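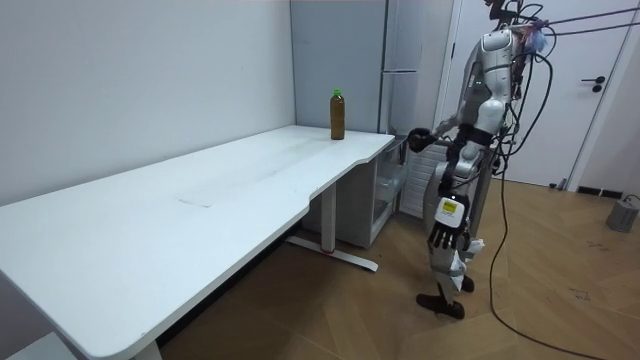 Community > Mind and Mood > Sleep and Rest

Waking at 3 a.m. after starting an evening relaxation practice

Posted by Verna Halvorsen

I started a body scan recording in August to help me fall asleep. It works for that part. I used to lie awake for 90 minutes, and now I am usually out before the recording ends. The trouble is that I wake at 3 a.m. most nights and can't get back down. I have tried playing the recording again, but the second time it makes me more alert.

Details, in case they matter: the recording runs 19 minutes, I do it in bed with the lights off, and I go to bed at 9:30 now that I fall asleep faster. Before that it was closer to 11. I get up at 6. No alcohol, one coffee in the morning. I am not on any medication. Should I switch to a different practice, move it earlier, or drop it?
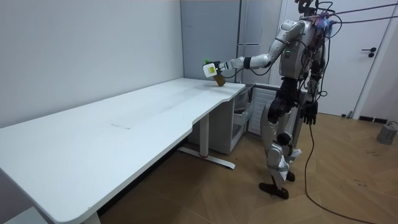
Bent Eyvindsson

The recording is probably not the cause. Look at your bedtime. You moved it up by an hour and a half and left the wake time alone, so you are now in bed for eight and a half hours. If your body only produces six or so hours of sleep, the remainder has to show up somewhere, and the early morning is a common place for it.

What I would try, in this order:

1. Put the bedtime back to 11 and keep getting up at 6, Saturday included.
2. Do the body scan in a chair before bed. If you do it in bed, you can come to depend on it, and then every waking feels like it needs the recording.
3. When you wake, do not check the clock. If you are clearly awake and getting annoyed, get up, sit somewhere dim and read something dull until you feel sleepy.
4. Keep a plain log for 2 weeks: lights out, final wake time, naps. Estimates are good enough. Write them down in the morning, never during the night.

Expect the first 5 nights to be worse. A later bedtime leaves you tired at first, so don't drive if you feel drowsy. Don't cut your time in bed any further without talking to a clinician, and skip the whole plan if you have a seizure disorder or a history of mania.

Brief wakings are normal in adults. The part worth changing is how long you stay up afterward.

Hanne Vestergaard

Same thing happened to me, and magnesium fixed it. Also cut out sugar after dinner.

Kári Ingvarsson

I agree with most of what Bent wrote, with one addition. Replaying a guided track at 3 a.m. gives you a voice to follow and a result to wait for, and both can keep you awake. If you want something to do in bed, use the breath with no audio. Let the exhale run a little longer than the inhale and don't count the rounds. The goal is to lie there without effort — sleep may or may not follow.

I would also ask your doctor about it if the wakings come with snoring, gasping, a racing heart or low mood in the morning. Early waking can go along with depression or sleep apnea, and a change in bedtime won't treat either one. As for magnesium, ask before you take it if you have any kidney trouble.

Filed under: sleep, body scan, early waking, relaxation

Contact | Community rules | Back to top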